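Ranger les produits de soin dans un petit espace : rapport de projet, groupe 5
Yasaman Sadeghi, Kamran Ahmadpour

Quand nous avons choisi notre sujet, en novembre, nous pensions travailler sur la cuisine, comme presque tout le monde. Et puis Kamran a parlé de l'étagère de sa salle de bains -- un vrai champ de bataille, paraît-il -- et nous nous sommes dit qu'il y avait là de quoi remplir un semestre. Notre enseignant, M. Bahrami, a eu la gentillesse de nous laisser changer de thème au dernier moment, et nous l'en remercions très chaleureusement !

Nous avons distribué un questionnaire dans la résidence Rezaei et reçu 55 réponses, souvent bien plus bavardes que prévu (une voisine nous a rempli le verso entier). Ce qui revient le plus, c'est l'agacement de devoir déplacer trois produits pour en attraper un, et l'impossibilité de lire une étiquette tournée vers le mur. Le prix compte aussi : au-delà de 20 euros, la plupart des gens gardent leur vieux panier.

Pour les essais de disposition, nous avons pris une table blanche placée contre un mur gris clair, et des flacons de formes différentes, disposés sur une rangée un peu lâche. 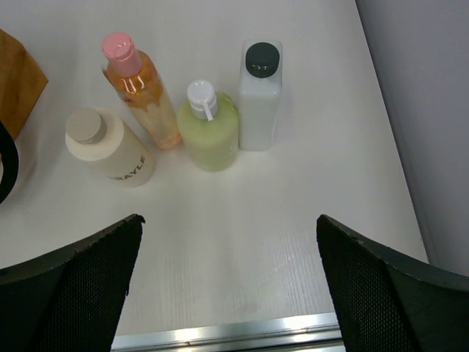 Fig. 1 -- Les quatre flacons sur la table blanche. Le flacon crème, à gauche, est incliné.

Le flacon crème au bouchon plat nous a beaucoup appris. Son inscription suit l'arrondi, si bien qu'une partie du mot se dérobe dès qu'il est un peu tourné : on lit « RAYLE » et il faut deviner le début. Le grand flacon transparent à bouchon rose se reconnaît au contraire sans rien lire du tout, même placé derrière un autre. Nous avons donc décidé de mettre les produits à étiquette devant, bien de face, et ceux qu'on identifie à leur couleur au second rang.

Notre maquette, baptisée Custora, reprend cette idée avec deux niveaux en carton épais. Elle pèse 665 grammes et tient sur un rebord de lavabo, ce dont nous sommes assez fiers. Il reste à trouver un matériau qui supporte l'humidité, et Yasaman voudrait essayer le liège.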